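Small Bakeries Should Publish Their Bake Times

Last updated 2026-07-29

A loaf of bread has an age, and the age matters more to the person eating it than almost anything else printed on the shelf label. Small bakeries tell us the flour, the mill, the number of hours the dough spent in the fridge and the allergens. Very few tell us when the loaf left the oven. I think they should, and I think the objections to it are weaker than the trade believes.

The case rests on how bread changes after baking. Staling is mostly a change in the starch. During baking the starch takes up water and softens. As the loaf cools and sits, part of that starch goes back to a firmer, more ordered state, and the crumb gets tighter. Meanwhile water moves outwards from the crumb to the crust, so the crust goes leathery while the middle goes dry. A baguette shows this within the working day. A large rye loaf can be better on its second day than on its first. The word "fresh" covers both cases and describes neither of them.

Cakes behave differently again. An oil-based sponge stays soft for longer than a butter one when both are kept cool, as butter sets hard in the cold and oil does not. A custard tart loses its pastry to damp well before anything is wrong with the custard. A filled choux bun is at its best for a very short time. Someone buying at four in the afternoon would choose differently if the counter showed which items came out at six in the morning and which came out at two.

The usual reply is that regular customers already know. They do, and that is part of the problem. At Jornell, where I buy most of my bread, the people who arrive at the right time have learned it over years of standing in the queue. The seeded loaf comes out late in the morning and the plain white comes out first. A newcomer who walks in at nine and asks for the seeded gets yesterday's, at full price, and may decide that the bakery is not very good. The bakery loses that customer through a lack of information. The baking was fine.

I put this to Urmila Pal, who runs the morning shift at Palacios. Her objection was labour. Each extra label is a job, and the hour when labels would need writing is the hour when the ovens are being unloaded and the first customers are at the door. I accept that individual labels are too much to ask. A single board would do. It needs one line per product and one time per line, changed when a batch is changed. Most bakeries keep this record already, on paper, beside the oven. The work consists of copying it to a place where customers can read it.

Her second objection was better. If the board says 05:40, she said, people will not touch that loaf at noon, even when it is a loaf that needs six hours to settle. Customers read a time as a score. This is true of some customers, and the remedy is a second column giving the hours in which the item is best. A sourdough could say "from midday, for two days". A croissant could say "before eleven".
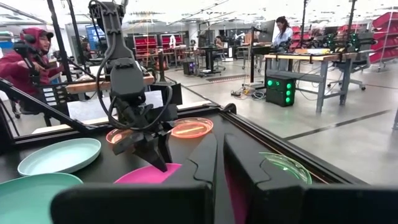
Coloured plates on a black tabletop.

Price is the harder matter. Once the age of a product is visible, people will expect the older one to cost less. Some bakeries do this already in the last hour of trading. Plela, the two-branch shop near the canal, reduces everything at the same time each day whatever its condition, so a rye with three good days left in it gets the same cut as a Danish that is past its best. That is a poor way to set a price. It trains people to wait for the reduction, and it undervalues the stock that keeps. A shop that published its times could reduce the short-lived items earlier and leave the long-lived ones alone.

Akash Uniyal, who supplied cafés with tray bakes before he opened Trokis, takes the opposite view from mine. He holds that a bakery sells trust, and that putting a clock on every item invites the customer to check up on the baker. If the loaf is good it should sell, and if it is not good it should come off the shelf. I have some sympathy with this. It describes a very well-run shop with one careful owner at the counter all day. It does not describe a shop with a Saturday team, a second branch or a wholesale round, and it says nothing to the café customer who is eating a slice of something baked elsewhere the day before.

Wholesale is where the lack of a time does the most harm. A café takes delivery at seven, puts the cake under a dome and sells it until it is gone. The bakery's name is on the card. How old the cake is by then depends on the café. A bake time on the delivery note, repeated on the card, would protect the bakery more than it would expose it.

There are limits. I would not ask for times on biscuits, crackers or fruit cake, where a few hours make no difference to anyone. A December fruit cake is sold on its age in any case – the maker will gladly say how many weeks it has been fed. Nor would I make the practice compulsory. A rule would need an inspector and a definition of "baked", and part-baked products finished in the shop would have the lawyers busy for years. On part-baked goods I would ask only that a voluntary board give the time of the second bake and say that it is the second.

A shop that wants to try this can start with the five products it sells most of, on a chalkboard, for a month. The staff will find out quickly which lines customers ask about, and those are the ones to keep on the board.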